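Relatório de visita à lavandaria-escola de Waltodau

Enquadramento

A visita às instalações da Donati em Waltodau realizou-se em agosto, no âmbito do programa de intercâmbio técnico entre serviços de apoio residencial. A delegação era composta por 14 elementos, provenientes das áreas de rouparia, hotelaria hospitalar e economato, e foi recebida às nove e meia da manhã na entrada norte do edifício. O presente relatório destina-se às unidades que não puderam fazer-se representar e resume o que foi observado em matéria de receção, triagem, lavagem e dobragem de roupa de uso pessoal.

As instalações

A lavandaria-escola ocupa o rés do chão de uma antiga fiação, com 1.980 metros quadrados de área coberta. Foi adaptada em duas fases: a primeira abrangeu a zona de lavagem e as redes de água e vapor; a segunda, concluída mais tarde, incluiu a sala de formação, os vestiários e o armazém de roupa limpa. O pavimento é contínuo e tem ligeira inclinação para as caleiras. A circulação faz-se num único sentido, da receção para a expedição, e as portas entre as duas zonas só abrem de um lado.

Segundo a informação prestada no local, dão entrada mais de 200 sacos de roupa por turno, provenientes de residências assistidas e de alojamentos da região de Dakilcombe. Cada saco traz uma etiqueta de tecido com o código da residência. Os sacos sem etiqueta ficam retidos numa prateleira à parte até contacto com a instituição de origem, procedimento que gerou várias perguntas da delegação, visto que em algumas das nossas unidades essa roupa segue para lavagem e só depois é identificada.

Lavagem e secagem

O percurso prosseguiu pela nave central. As máquinas de maior capacidade estão reservadas à roupa de cama e aos atoalhados; a roupa pessoal é tratada em equipamento mais pequeno, em cargas separadas por cor e por fibra. Os programas encontram-se afixados junto de cada máquina, em fichas plastificadas da Sarkitz, entidade responsável pelo plano de formação. As fichas indicam temperatura, carga máxima e tempo de ciclo. A delegação solicitou cópia e aguarda o envio.

Na zona de secagem foi explicado o critério de paragem antecipada para malhas de algodão, que saem ainda com alguma humidade e terminam a secagem em estendal. O ruído nesta zona dificultou o acompanhamento da explicação — parte do grupo só obteve os esclarecimentos na sala de formação, já depois da pausa.

Triagem e dobragem de peças pessoais

A sala de dobragem foi o ponto de maior interesse para a rouparia. Dispõe de mesas altas, com arestas protegidas, e de estantes abertas onde a roupa é arrumada por residência. O método ensinado aos formandos começa pela escolha do ponto de pega: a peça é levantada por uma única dobra, alisada sobre a mesa e só então virada para a dobragem das mangas. Os formandos praticam primeiro com toalhas de rosto e passam às camisolas no segundo módulo.

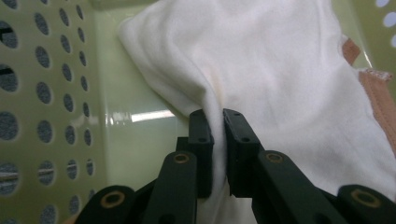

As peças de malha clara exigem atenção particular na passagem do cesto para a mesa, por se enrolarem com facilidade e esconderem outras mais pequenas. A regra da casa manda abrir cada peça por completo antes de a dobrar e verificar o que ficou por baixo. Um cesto de plástico verde-claro, de parede perfurada, ilustra bem a questão: o tecido branco está amontoado, preso apenas por uma prega estreita, e junto dele surge um pano de tom bege que tanto pode ser um remate como uma segunda peça. Em caso de dúvida, o formando deve separar os tecidos sobre a mesa e confirmar a etiqueta de cada um.

Questões colocadas pela delegação

Foram pedidos esclarecimentos sobre a duração da formação, a reparação de costuras e o destino das peças não reclamadas. A formação inicial decorre ao longo de 2 módulos, com avaliação prática no final de cada um. As pequenas reparações são feitas no local; as restantes seguem para uma oficina externa, mediante autorização da residência. Quanto às peças não reclamadas, o regulamento interno está em revisão e não foi possível obter resposta definitiva.

A visita terminou às 12h45. O pedido de cópia das fichas de programa e do regulamento revisto foi dirigido à Donati — os documentos serão distribuídos às unidades logo que sejam recebidos.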